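Want to teach robots for a few weeks? We're looking for people!

I run the demonstration study at Rurside, out at our Skorndale site, and I need more hands. Literally hands. We record people doing small everyday jobs with hand-held grippers, and then a policy learns from those recordings and tries the same job by itself. No coding, no lab background, no heavy lifting. If you can pack a bag, you already know most of it.

A bit about what we found so far, so you know what you'd be part of. Our first round had 667 demonstrations, and we kept 441 of them after checking. I expected the fast, tidy ones to be the most useful. Nope! The policy did better when we left in the slow ones, where a person fumbled a soft bag, let go and tried again. I love this result and I want to know if it holds up with new people, which is where you come in.

The tasks this time are all about cloth and flat things: getting hold of a floppy bag, finding the opening, moving items between a bag and a rack.

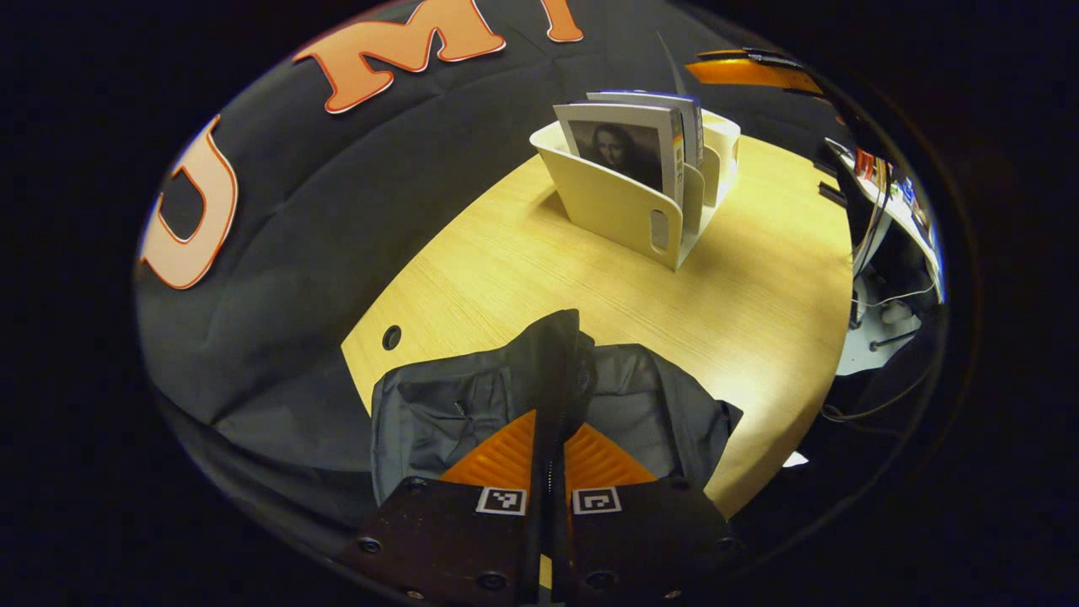
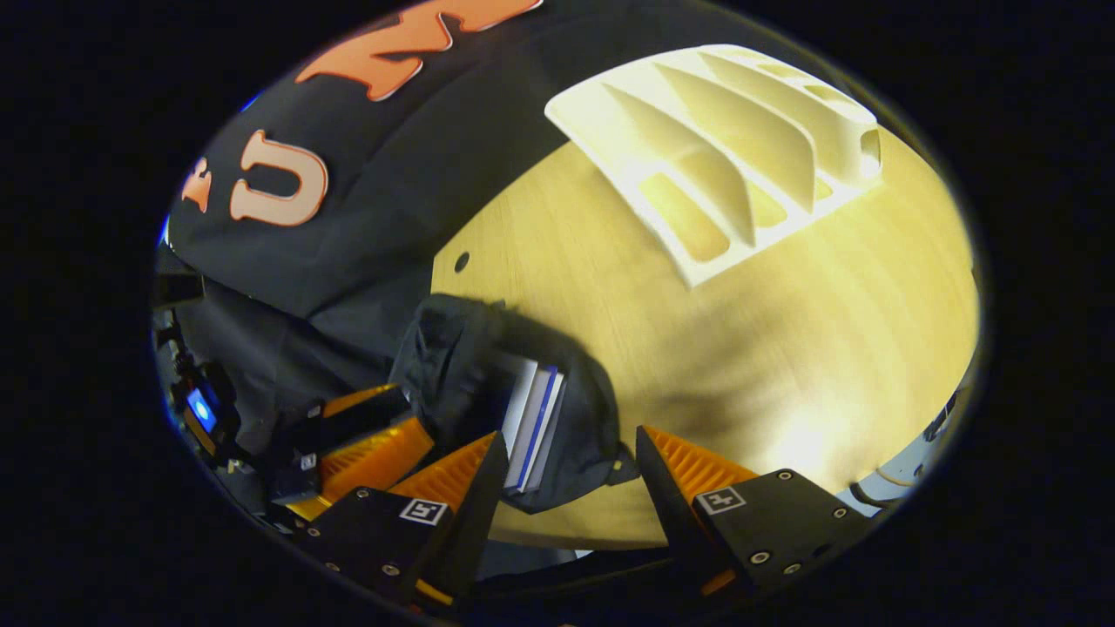

You'd do 40 demonstrations per session, with as many breaks as you like (I take a lot of them myself). Most people feel clumsy for the first few tries and then it clicks. You need to be 18 or older and okay with using both hands for a couple of hours. Left-handers, please write to me - we have far too few of you in the data. Glasses are fine.

Sessions start in January and I'm asking everyone to come for at least 2. They're paid, and we cover the bus from Sedberg. We record the table and your gripper movements, and you can ask us to delete your recordings later.

To sign up, send me a short note through the Rurside contact form with "gripper study" in the subject line, and tell me which hand you write with. I'll get back to you with open times.

Posted Nov 4, 2018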